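Give Me the Small Room

Ama Sarpong

I paid real money last August to watch a band I love from so far back that the drummer was a rumor. I had a nice enough time. I also spent most of it watching the big screen, and I have a screen at home, with a couch in front of it and no line for the bathroom.

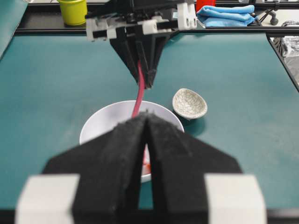 Why the club wins

The best show I've seen in years was Codine at the Fitau, a room that holds 300 on a good night. They played for nearly two hours, flubbed the start of one song, laughed and started over. I could hear the singer's boots on the stage! You don't get that from row 201 (yes, that was my row in August, or it felt like it).

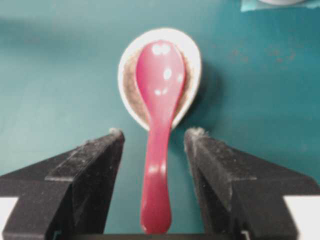 Small bands also mess with their songs more. Codine dropped the drums out of their loudest number and let the bass player tap out the beat on whatever was handy. You could do it at home with a soup spoon like the pinkish-red one up there in its white dish, and I have, to the annoyance of everyone I live with. Try that in an arena – the back half would think the sound system died.
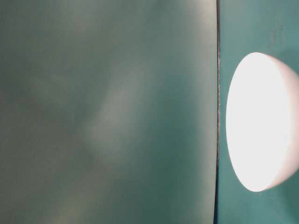
And then there's the opener. In a club you're stuck with the opener, and I mean that kindly. I went in knowing zero Pakzad songs and came out humming two of them. At the big place, half the crowd was still out in the parking lot when the first act finished, and I felt awful for them.

I know, I know, bands need the big paydays. I'm not asking anyone to turn one down. I'd just like Zernis, who are clearly headed for the arenas, to play 6 nights at the Fitau first. I'd go to at least four.
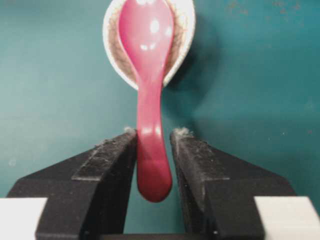

Spoon held upright by the handle.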